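Preparing a Shared Room for a Community Tasting Session

Issued by the Asholm Halls Office. Last revised 2024-05-12.

This guide sets out how hirers should prepare, run and close a tasting session in any of the rooms managed by the Halls Office. It applies to tea, coffee, juice and soup tastings. Sessions that include alcohol are covered by a separate permit and should not be planned from this page.

Before you book

Tasting sessions may be held in the Mallar Room or the Leblanc Room. The Mallar Room has a sink and a door to the courtyard. The Leblanc Room is larger, but water must be carried in from the corridor. Groups of up to 13 are best placed in the Mallar Room, and larger groups should ask the bookings desk which dates are open in the Leblanc Room.

Requests are made on Form 1081, available from the front office. State the type of drink or food, the number of guests and the name of the person in charge on the day. Agnes Dow reviews all forms and will write back if anything is missing. Bookings for February should be made early, as both rooms are closed for floor work during part of that month.

Step 1. Clear and wipe the tables

Remove all papers, bags and coats from the tables you intend to use. Wipe each surface with warm water and a small amount of unscented soap, then wipe again with plain water. Scented sprays are not permitted before a tasting. The smell remains on the surface for longer than most people expect and will affect what guests report.
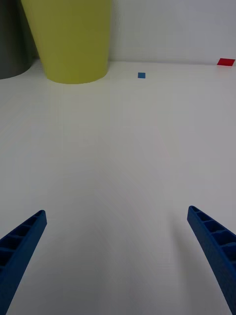

Allow the tables to dry fully before anything is set out. Paper score sheets placed on a damp surface will curl and the ink may run. If time is short, dry the surface with a clean cotton cloth and leave the windows open for a few minutes.

Step 2. Prepare the samples

Samples should be made in one batch wherever possible, so that every guest tastes the same thing. For tea, use one large pot for each variety and record the steeping time. For soup, stir the pot before each pour. The standard pour is two ounces, and a 2000 ml jug is enough for a normal session of one variety with some left for second tastes.

Label each jug on the underside with a code letter and keep the list of codes with the person in charge. Guests should not see the list until the score sheets have been collected. Ingredient and allergy information is different: it must be on display from the moment the doors open, and it must be given in full to anyone who asks.

Step 3. Set out the cups

Use a fresh cup for each sample. Where two samples are to be compared, cups of two different colors make it easier for guests to keep track. Please change which color goes with which sample halfway through the session. Dougal Baird, who ran the Muria tea series for several years, found that guests tended to favor whichever cup they had liked in the first round – even when the contents had been switched.

Cups should be of the same size and shape. Place them within easy reach, with room beside them for a score sheet and a pencil. Provide plain water and unsalted crackers at every table. 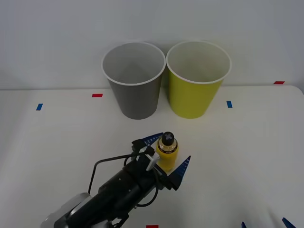 Step 4. Run the tasting

Open with a short welcome and explain the score sheet. Guests rate each sample from 1 to 8 for smell, taste and aftertaste. Ask them to complete the sheet without talking. Discussion may begin once all sheets are in.

Leave at least three minutes between samples. Hot drinks should be served warm enough to enjoy but not hot enough to burn, and the person in charge should test one cup before serving the rest.

Step 5. Close the room

Pour leftover liquids down the sink, never into the courtyard drain. Soup must be strained first – the solids go in the food waste bin. Used paper cups go in the general waste unless a separate bin has been provided. Return the jugs to the cupboard clean and dry, wipe the tables once more and sign the room log beside the door.

Questions about rooms and keys should be sent to Maureen Mottram at the front office. Questions about equipment should be sent to Struan Cairns. Spills on carpet must be reported on the same day.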